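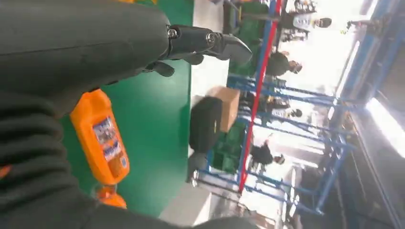

4.2 Keeping the far room out of the grasp search

Before the planner can be asked for a grasp, we have to decide which parts of the wrist view it should be allowed to think about at all, and we spent a good deal longer on this question than we had planned. In our first version of Cilard, every pixel that looked like an object went forward as a candidate. That worked well enough on the bench at Tumville while the wrist pointed straight down. Once the arm tilted, though, the camera looked out past the table and into the room, and the candidate list filled up with things the arm could never hope to reach.

Figure 2 is a fair example of the kind of view we mean. The orange bottle lies on a green tabletop close to the gripper, with a dark knit covering beside it, and this small region is all that the grasp search needs. The same view also takes in blue shelving, a cardboard box, several people in the background and bright windows at the far side. A detector trained on everyday objects is quite happy to offer up the box, and we can hardly blame it for doing so.

Our remedy is a plain one. We keep a model of the table plane in the robot's base frame, project its outline into the wrist view using the current joint angles, and throw away any candidate whose lowest edge falls outside that outline. The outline is grown by 20 pixels on every side to allow for small errors in the hand-eye calibration, which tend to drift over a long day of work. A second mask, drawn from the gripper's own geometry, removes the fingers and the part of the arm that the camera always sees. We render this mask fresh for each view, as the opening of the fingers changes its shape quite a lot.

Soft items gave us more trouble than anything else. A thick knit has ribs and folds that the detector likes to break into separate pieces, and where it sits near the camera it can hide part of an object behind it. We therefore let the Clorkau planner treat cloth as a region to be avoided during the approach, with no grasp points of its own, unless the task asks for the cloth by name. It is a cautious rule, and we would be glad to see somebody replace it with a better one.

To tune the two masks we labeled 862 wrist views by hand and set aside 700 of them for choosing thresholds, keeping the rest for testing. Strong daylight was well represented in both parts. Exposure is fixed at the start of each run through the Cartwright driver, so a bright window may wash out one side of the view while the table stays readable, and the table is the part we care about here. Section 4.3 takes up the remaining candidates and the order in which they are passed to the planner.

Figure 2. Wrist view with an orange bottle on the tabletop and the room behind.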